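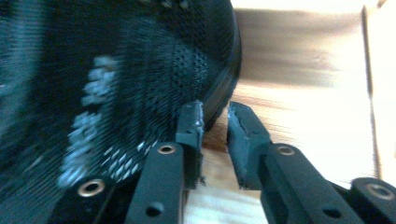

Should replacement fingertip pads for the hand-held grippers be charged to the equipment budget or to the supplies budget?
Replacement pads are charged to supplies. The equipment budget covers complete grippers, spare linkages and charging stations, and any item that receives an asset tag on arrival.

Ticket 2113
Subject: Pad wear on hand-held grippers, request for funding decision
Site: Flestville
Submitted by: Vasanthi Pisharody
Assigned to: Jamshid Hassanpour, Equipment Planning
Priority: Normal
Status: Open, awaiting purchase order

Original request

The Flestville site uses Bundier hand-held grippers to record handling tasks for the robot training program. The current task set includes soft goods, among them items with mesh panels and cord loops, handled on a wooden tabletop. Operators report that small and flexible parts slip from the fingertips more often than they did at the start of the task set. The site requests either replacement grippers or replacement pads, and asks which of the two Equipment Planning will support before the December budget review.

Entry 1, J. Hassanpour, 9:10 a.m.

Request received. Please confirm whether the wear is limited to the pads or extends to the finger arms and linkage. The vendor, Leclerc, quotes the two repairs separately, and the approval path is different for each. Please also state whether the fingers still open and close evenly when no item is held.

Entry 2, V. Pisharody, 10:45 a.m.

The pads on both fingertips are worn at the edges, and the material has begun to fray. The fingers open and close evenly. No play was found at the joints when the unit was checked by hand. The trigger return is normal.
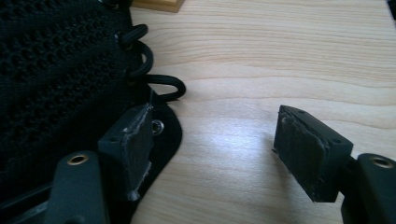
The site would prefer not to take the unit out of service before new pads arrive. The task set is scheduled through the end of the month, and the only other Bundier unit at Flestville is assigned to a different work group.

Entry 3, J. Hassanpour, 1:30 p.m.

Two quotations were obtained from Leclerc.

Complete replacement gripper: $2,659, with a new asset tag and calibration on delivery.
Replacement pad set, both fingertips: $158, installed by the site.

Given the condition described in Entry 2, a complete replacement cannot be supported at this time. The pad set is within the site's purchasing limit and does not require a capital request. Please order through Pliltik, which holds the supply contract for the Flestville site. Orders placed directly with Leclerc will not be reimbursed.

Entry 4, V. Pisharody, 2:15 p.m.

Understood. The site asks whether a second pad set may be included in the same order. The delivery charge is applied per shipment, and the site expects to need the second set before the end of the budget year.

Entry 5, J. Hassanpour, 3:40 p.m.

A second set is approved. Please list both sets on one purchase order and enter this ticket number in the reference field. For future planning, the site should record hours of use on each gripper and inspect the pads every 300 hours. The interval is a planning figure set by this office and may be shortened for tasks that involve rough fabric or cord. Inspection results should be kept with the unit's asset record.

When the new pads are installed, please record a short calibration sequence before resuming the task set. A change in pad thickness can affect the reported finger opening, and the data group will need the date of the change in order to separate the recordings.

Entry 6, V. Pisharody, 4:05 p.m.

The purchase order has been entered with Pliltik for two pad sets. The worn pads will be kept at the site until the new ones have been checked for fit. A line for pads will be added to the site's supplies forecast for the coming budget year, and the draft will be sent to Equipment Planning for comment.

Entry 7, J. Hassanpour, 4:20 p.m.

Noted. The ticket will remain open until delivery and calibration are confirmed by the site. The request for a replacement gripper is recorded as deferred and may be resubmitted at the December review with the inspection record attached.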